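Monday, late afternoon

Well, the second rye starter is finally behaving itself, and I'm so pleased I nearly rang Tshepo at home! I fed it 300 g of the Wutholm flour before lunch (the coarse one, from the bottom of the sack) and by 5 it had climbed right past the rubber band and was smelling nicely of apples.

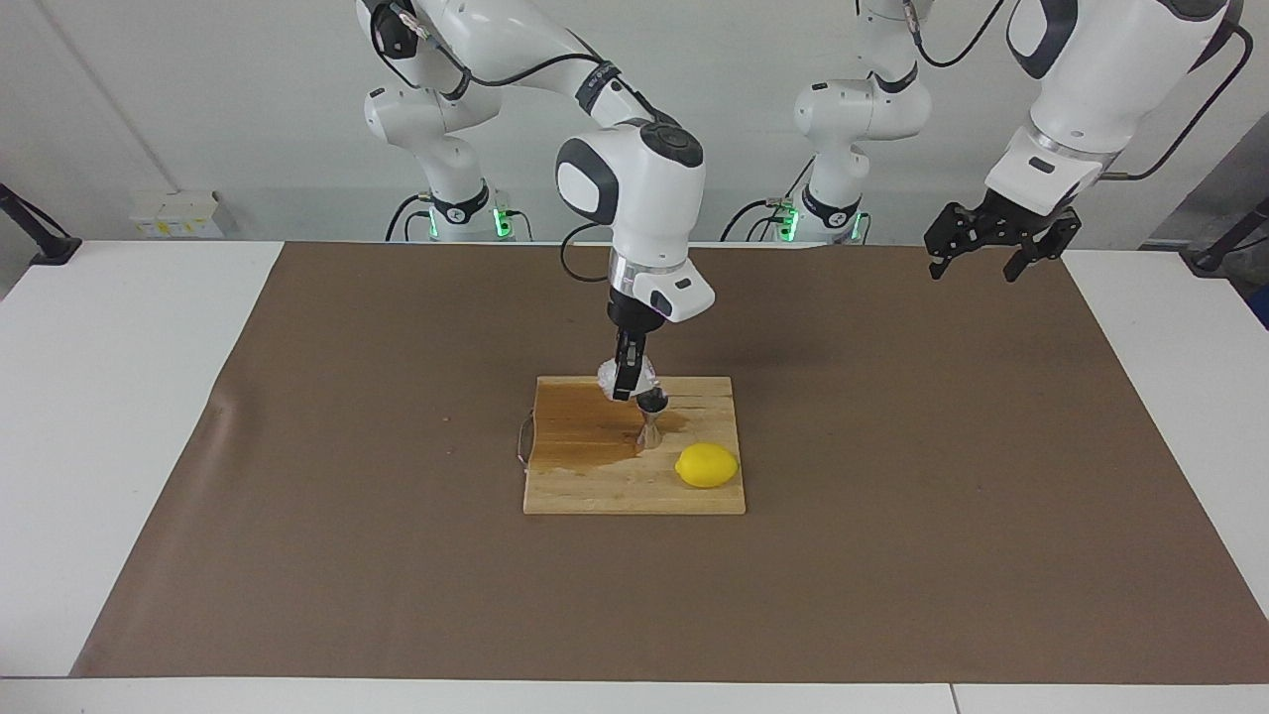 Wooden board on the brown paper mat.

Tshepo Ntuli thinks we should drop the water a little for the Jillorholm loaves, and I'm inclined to agree, though I'd like one more bake at the old amount first. Oven tray still sticks, must oil the runners.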